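Quiénes somos – Tonotness
Buscar en el sitio Escriba un término Buscar
Última actualización: marzo

Quiénes somos

Tonotness es un laboratorio privado de investigación en manipulación robótica con sede en Fusville. Trabajamos en un problema acotado: obtener, a partir de vídeo en primera persona de manos humanas, trayectorias de dos brazos que un robot pueda ejecutar con objetos transparentes o semitransparentes. No fabricamos robots ni vendemos pinzas. Publicamos un método, Endale, y mantenemos el conjunto de datos con el que se entrena y se evalúa, Zevley.

El equipo fijo lo forman seis personas. La dirección técnica corresponde a Tomomi Hayashi, que procede de la visión por computador. Bram Van Rooij lleva la parte de control y planificación. Mieke Van Wijk coordina la grabación y el protocolo, y Riet Declercq es responsable de la anotación y de la métrica de contacto. Kevin Mosquera mantiene la infraestructura de cálculo y atiende las peticiones de acceso a los datos.

Por qué objetos transparentes

Los sensores de profundidad activos fallan de manera sistemática sobre plástico claro y vidrio. El haz atraviesa la pared del objeto, se refracta o se refleja fuera del campo del receptor, y el mapa resultante contiene huecos o valores que pertenecen al fondo. Una política entrenada con esos mapas aprende a evitar el objeto o a cerrar los dedos detrás de él.

La solución habitual consiste en reconstruir la geometría del objeto antes de planificar. Nosotros partimos de otra fuente de información. La mano es opaca, su cinemática es conocida y su postura en el momento del contacto restringe mucho la forma y la posición de lo que sujeta. Endale estima primero las manos y después deduce el objeto. La transparencia deja de ser el término dominante del error y pasa a serlo la oclusión entre dedos, para la que existe bibliografía abundante.

La postura de reposo

Cada episodio de Zevley incluye un intervalo con las dos manos abiertas, sin tocar nada, dentro del campo de visión. Ese intervalo cumple tres funciones en el procesado: fija la escala de cada mano, permite estimar la longitud de las falanges sin objeto interpuesto y proporciona un cero para la métrica de contacto. Las palmas se orientan hacia abajo y los dedos se separan lo suficiente para que el estimador no fusione los contornos. No se exige simetría entre ambas manos. Tampoco se exige un fondo neutro; las baldosas claras, los frentes de armario con dibujo y la luz de ventana entran en el material tal como están en la vivienda. 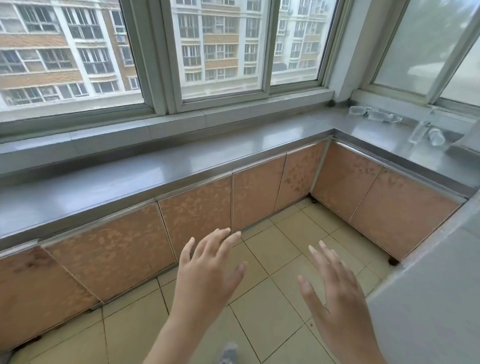

Cómo funciona Endale

El método tiene cuatro etapas, que se ejecutan en orden y sin realimentación entre ellas. Probamos una versión con optimización conjunta y la abandonamos por coste de cálculo; el código sigue en el repositorio interno, sin mantenimiento.

1. Estimación de manos. Se ajusta un modelo articulado a cada mano, fotograma a fotograma, con una penalización temporal sobre la velocidad de las articulaciones. La escala procede del intervalo de reposo.

2. Segmentación de contacto. Para cada mano se calcula una probabilidad de contacto por dedo y otra para la palma. La señal se binariza con histéresis. Los contactos de duración inferior a un umbral se descartan, salvo los de empuje, que tienen etiqueta propia.

3. Volumen implícito. A partir de la superficie interior de los dedos en contacto se obtiene un volumen admisible para el objeto. Los bordes especulares y las zonas opacas (tapones, etiquetas, asas) se usan como restricciones adicionales cuando son visibles. Si no lo son, el volumen queda definido únicamente por las manos y se marca como de baja confianza.

4. Transferencia. La trayectoria de las muñecas y el volumen implícito se proyectan sobre la cinemática de dos brazos con pinza paralela. La correspondencia entre cinco dedos y dos mordazas se resuelve mediante el eje de oposición del pulgar. Los agarres sin eje de oposición estable se excluyen de la transferencia, aunque se conservan en el conjunto de datos.

La tercera etapa es la que más ha cambiado desde la primera versión. Al principio tratábamos el tapón y la etiqueta como ruido y los enmascarábamos. Declercq propuso utilizarlos como anclajes, dado que son las únicas partes del objeto cuya posición se recupera con fiabilidad en imagen monocular. El cambio obligó a repetir la anotación de una parte del material. 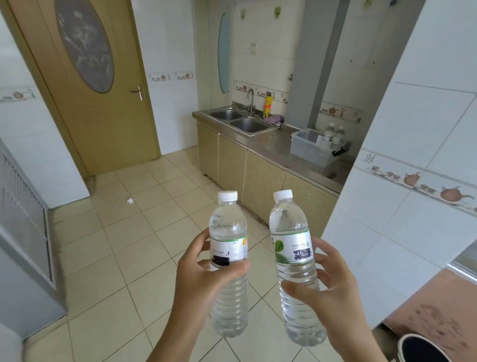
El criterio de selección de objetos en Zevley prioriza la variación pequeña dentro de una misma categoría. Interesa más un par de envases casi iguales que dos envases muy distintos, ya que en el primer caso el modelo no puede apoyarse en la silueta y tiene que resolver la identidad por otros medios. Con dos botellas de agua de tapón blanco y cuerpo acanalado en la parte inferior, una en cada mano, la diferencia útil se reduce casi por completo a la etiqueta: la de la izquierda lleva un borde fino verde y amarillo, la de la derecha una hoja verde y caracteres chinos grandes. La altura de agarre también difiere, a media botella en la mano izquierda y más abajo en la derecha, y esa asimetría es pertinente para la cuarta etapa, porque el par que debe compensar cada pinza depende de la distancia entre el agarre y el centro de masas. El nivel del líquido se anota como atributo del objeto cuando puede leerse a través de la pared. No se anota el peso.

El conjunto de datos

Zevley contiene 1.990 episodios etiquetados. La unidad es el episodio y no la hora de vídeo, que consideramos una medida poco informativa para tareas de contacto. Un episodio empieza en la postura de reposo y termina cuando ambas manos llevan un segundo completo sin contacto.

La grabación se realiza en viviendas, con el mobiliario y los objetos que ya se encuentran en ellas. Van Wijk redactó el protocolo con dos restricciones: no se retiran superficies reflectantes y no se corrige la iluminación. Una encimera metálica devuelve imágenes parciales de los objetos apoyados, y un detector entrenado en laboratorio las confunde con instancias reales. Preferimos que esos casos figuren en la distribución de entrenamiento.

Las tareas se agrupan por tipo de interacción:

– Agarre simple, con una mano y con la otra libre.
– Agarre doble, con un objeto distinto en cada mano.
– Estabilización, en la que una mano sujeta y la otra actúa.
– Redistribución, con varios objetos sobre una misma superficie y orientaciones mezcladas.

El grupo de redistribución es el más costoso de anotar. Los cuerpos cilíndricos tumbados se solapan en imagen, el fondo metálico se ve a través de ellos y la orientación solo queda determinada por el extremo en el que está el tapón. En este grupo coexisten además contactos de naturaleza diferente. Una mano puede rodear una botella vertical mientras la otra, aplanada, se apoya contra una botella inclinada. La primera configuración tiene eje de oposición y se transfiere; la segunda se etiqueta como contacto de palma y queda fuera de la cuarta etapa en la versión actual.
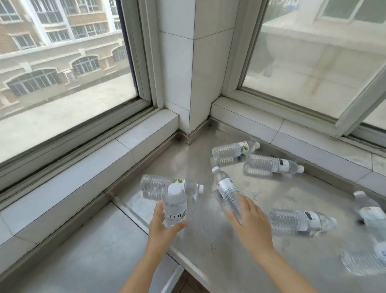 Resultados y limitaciones

Evaluamos Endale con una plataforma de dos brazos en nuestras instalaciones de Fusville. La prueba de referencia utiliza ocho configuraciones de objetos que no figuran en el conjunto de entrenamiento, repetidas con iluminación lateral y cenital. En agarre simple y agarre doble, las trayectorias transferidas se ejecutan sin ajuste manual. En estabilización es necesario limitar la fuerza de cierre, porque el vídeo no contiene información directa sobre ella y el plástico fino se deforma. En redistribución el método no alcanza todavía un comportamiento que consideremos utilizable.

Las limitaciones conocidas son las siguientes. El estimador de manos se degrada cuando el pulgar queda oculto detrás del objeto durante todo el contacto. El desenfoque por movimiento produce falsos finales de contacto, que la histéresis corrige solo en parte. Los objetos transparentes sin ninguna zona opaca, como las piezas macizas de vidrio, generan volúmenes de baja confianza en casi todos los episodios. El movimiento de cabeza se compensa mediante el fondo, y la compensación pierde precisión cuando las ventanas ocupan gran parte de la vista.

Van Rooij trabaja en una variante de la cuarta etapa que admite el empuje con mordaza cerrada como equivalente del contacto de palma. No hay fecha prevista de publicación.

Acceso y colaboración

El código de las etapas primera y segunda se distribuye con licencia abierta. El de las etapas tercera y cuarta se facilita a grupos académicos previa solicitud. El acceso a Zevley requiere un acuerdo firmado en el que conste el uso previsto. Los episodios se entregan sin audio y con los rostros eliminados.

Las solicitudes se dirigen a Kevin Mosquera mediante el formulario de contacto e indican el grupo solicitante, la plataforma robótica y las etapas que se desean reproducir. Se revisan los martes. Aceptamos estancias de investigación de tres meses para doctorandos con experiencia previa en estimación de postura o en control bimanual; la lengua de trabajo del laboratorio es el inglés, y la documentación interna se mantiene también en español.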